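Rules for a shared two arm bench? (cloth folding)

Posted in Small Robots / Good Practice

bravell_bench
We have two small servo arms facing each other over a white table, folding one cloth at a time. Up to now its been one person running it so no rules at all. From March it's a shared bench, three of us, maybe four. I need a one page sheet to tape up. What do you put on yours? Mostly worried about hands in the reach area, cables, and people nudging stuff and not saying so. Not looking for the full industrial standard, they're hobby size servos. 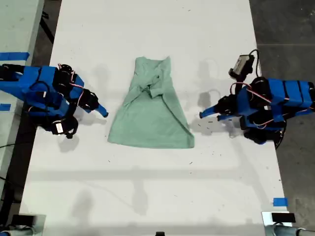 Also do you reset the cloth the same way every time or just drop it? We have 237 runs so far and I can't tell which were which. No notes. My fault.

polat_13
Ours is short. Been up a while, works ok.
Power off before hands go in. Off, not paused.
One person on the controls, says "moving" out loud before anything moves.
Slow speed for the first run after any change.
Check clamps and wires every morning, wiggle each servo plug.
Tape marks stay put. If you move one, write it in the log, with the time.
Wipe the table. Crumbs and lint get under the cloth and you'll be chasing it for an hour.
On the reset: pick one and write it down. We drop it from elbow height, but fold it first if thats what you're testing. Either is fine, mixing them with no note is what kills you.

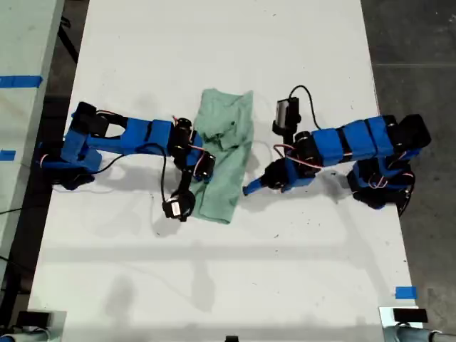
Cables: leave slack at the wrist, enough for full travel, then tie the rest back to the upper link. Move each joint end to end by hand, power off, and watch the loops. Anything that goes tight, redo it. We swap wrist leads every 500 runs or so, wether they look bad or not. Probably overkill.

wiltberg_k
Agree with most of above. Would add a stop switch both sides can reach, and test it Tuesday or whatever day, just the same day. Small servos still pinch. Long hair tied back, no lanyards.

drallby
just number your runs. we got to 361 before we started, had to toss the lot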